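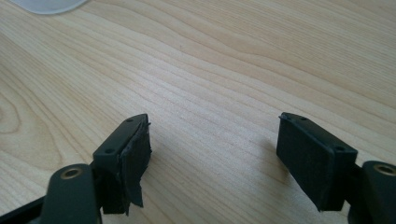
手首側のカメラから見た2本の指。左のパッドは端がめくれています。

Vurkettiの手持ちグリッパー2本組、うちの研究室で使い始めてそこそこ経ったので、感想をまとめておきます。ロボットなしで人が両手に持って作業して、そのデータで模倣学習をやる、あの方式のキットです。買おうか迷っている人向けに、良いところもイラッとするところも書きますね。

先に結論めいたことを言うと、私はもう1セット買うつもりです。ただしパッドだけは別途なんとかしたい!

うちでやりたかったのは、フタ付きの収納ボックスを両手で開け閉めする方策の学習です。前は遠隔操作でデモを集めていたんですが、あれ、本当に疲れるんですよ。フタの縁に指先を引っかけるだけで息を止めてしまうし、ちょっと角度を間違えると最初からやり直しだし。手持ちに替えた初日に、Yiranさん(隣の席のYiran Xiongさんです)が「これなら昼ごはんの前に終わるじゃん」と言っていて、その通りになりました。8月の頭に始めて、月の終わりには使えるデモが2,000本。遠隔操作のころの自分に見せてあげたい数字です。

持った感じは悪くないです。指の開き具合が自分の手の感覚とわりと素直につながるので、慣れるまでが早い。私は午前中いっぱいでだいたいコツがつかめました。箱のタスクだと、片手でフタのほうを押さえつつ、もう片方で手前の本体を扱うような動きになるんですが、左右で役割が違っても混乱しません。上に三角の板が載っているので見た目はごついですけど、腕が疲れるのはむしろケーブルのせいだと思います。手首の上を通って下に垂れるので、腕を交差させるような動きをすると気になるんですよね……。ワイヤレス版を出してほしいです。待ってます。

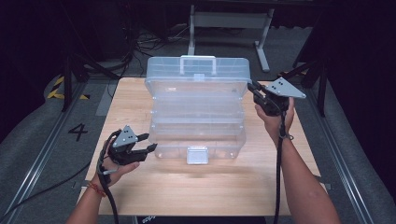
で、学習のほう。使ったのは付属のサンプルコードではなくて、Sihan Duanさんが前から育てている「Skolau」という学習コードです。中身は手首カメラの映像と指の開き幅を入れて、少し先までの動作をまとめて出す、いまどき珍しくない形。今回工夫したのは前処理で、左右それぞれの指が「触る直前」の区間を切り出して、そこだけ学習時の重みを上げています。Sihanさんはずっと「接触の直前がいちばん情報が濃い」と言い張っていて、私は半信半疑でした。

箱のタスクのデモだけ抜き出すと713本。同じデータで重み付けあり・なしの方策を1つずつ作って、実機で60回ずつ試しました。箱の初期位置は毎回ずらしています。失敗は、なしのほうが17回、ありのほうが8回。半分以下です。いや、びっくりしました。Sihanさん、疑ってすみませんでした。

失敗の中身も見ました。重み付けなしだと、フタの縁の手前で指が止まって、そのままモジモジして時間切れになるのが多いです。ありのほうはちゃんと触りに行くかわりに、勢いが余って箱ごと押してしまうことがある。どっちがマシかと聞かれたら、私は後者です。押しすぎは制御側でまだ手が打てそうなので。あと、半透明の箱は背景の机が透けて見えるせいか、光の当たり方が変わると両方とも成績が落ちます。ここは重み付けではどうにもなりませんでした。照明を変えた条件はまだちゃんと数を回していないので、数字は出さずにおきます。

それから、シードは1つずつしか回していません。論文にするならここは突っ込まれるところで、Hongmei Lüさんにもさっそく突っ込まれました。はい、やります。

さて、文句のコーナー。

**パッド。** 指の内側に貼る黒いパッドの耐久性がいまいちです。端からめくれてくると、細いものをつまんだときにめくれた部分が先に当たって、指の開き幅のデータが微妙にずれます。しかも手首カメラにばっちり写り込むので、学習データの見た目まで変わってしまう。左右で状態が違うと余計にややこしいです。Marisol Chávezさんは「いろんな状態が混ざったほうが頑健になるでしょ」と言うんですけど、私は混ぜるなら記録してから混ぜたい派。いまはエピソードごとにパッドの状態をメモに残しています。面倒ですが、後から効いてきます。Retamalの薄手のシートに貼り替えてみるのもちょっと考えていて、試したらここに追記しますね。

**校正。** 2本まとめての校正手順が説明書だと1ページしかなくて、左右の座標を合わせるところで半日つぶれました。片方ずつ校正してから最後に両方を合わせる、の順でやると素直に通ります。説明書、逆に書いてあるんですよ!

**本体の作り。** 文句のコーナーに入れておいてなんですが、ここは好きです。濃い緑のプラスチックに真鍮色のネジ穴が埋めてあって、ネジを何度か付け外ししても全然へたりません。

比較用に借りたJilleoの手持ちグリッパーは、軽さでは完全に上でした。片手の作業しかしない研究室ならあっちでいいと思います。ただ、2本同時に使うと時刻合わせを自分で書くことになるので、両手タスクをやりたいならVurkettiのほうが楽です。

星は4つ。減らした1つはパッドの分です。次はフタを閉めてからラッチを留めるところまで続けてやらせるつもりで、デモの集め方をYiranさんと相談中です。同じようなタスクで重み付けを試した方がいたら、結果を教えてもらえるとうれしいです。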